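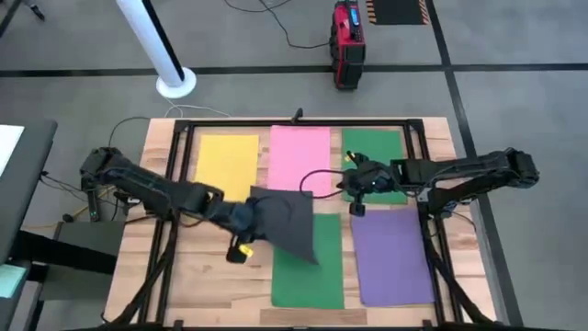
Colored sheets out on the table, yellow, pink, two greens, purple. Dark gray one still up.

Oct 17, 2019

Quick one, bus in a bit. Spent the whole morning on colors and folding. Still can't decide on the order for the Koppel sample box - yellow first or dark first? Tried it both ways in my head, hated both. Golis wants an answer before February and I keep putting it off.

Also the cloths. Folded ones stacked up at the back right of the table, yellow and orange and red and dark purple showing at the edges. Like that better then the flat sheets tbh. You see all the colors at once.
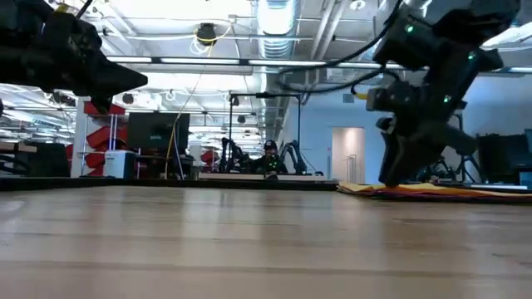
Aivar Laur thinks I should stop fussing and just go light to dark, same as the last box, and that the purple will look muddy next to red whatever I do. Maybe. Slept badly, no opinion left.

Need to order 3 more yards of the yellow from Unari. Call tomorow. Soup for dinner - got to run.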